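Ilum releases Gakeo 8 bin-picking software

Budley, November - Ilum has released version 8 of Gakeo, its grasp planning software for industrial robot arms.

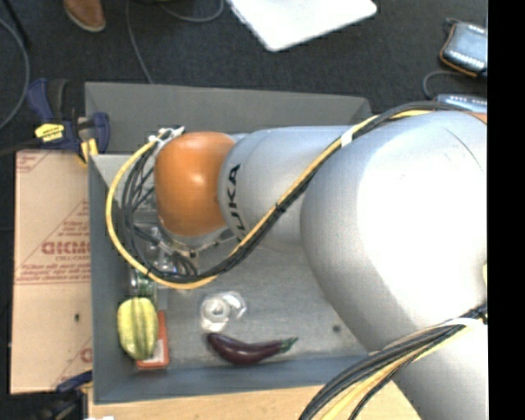

Gakeo 8 plans each pick together with the route of the cables that run along the arm. Earlier versions treated the arm as bare metal. On a KUKA arm working over a grey bin, the yellow and black cables form a wide loop beside the orange joint, and the planner now keeps clear space for it. Clear objects, such as the one lying next to the aubergine, are handled by a new depth filter.

Ilum tested the release on 1164 picks with 29 objects. Planning a pick takes 10 milliseconds on the standard controller.

Engebretsen will supply Gakeo 8 to existing customers - licences for version 7 can be moved across free of charge.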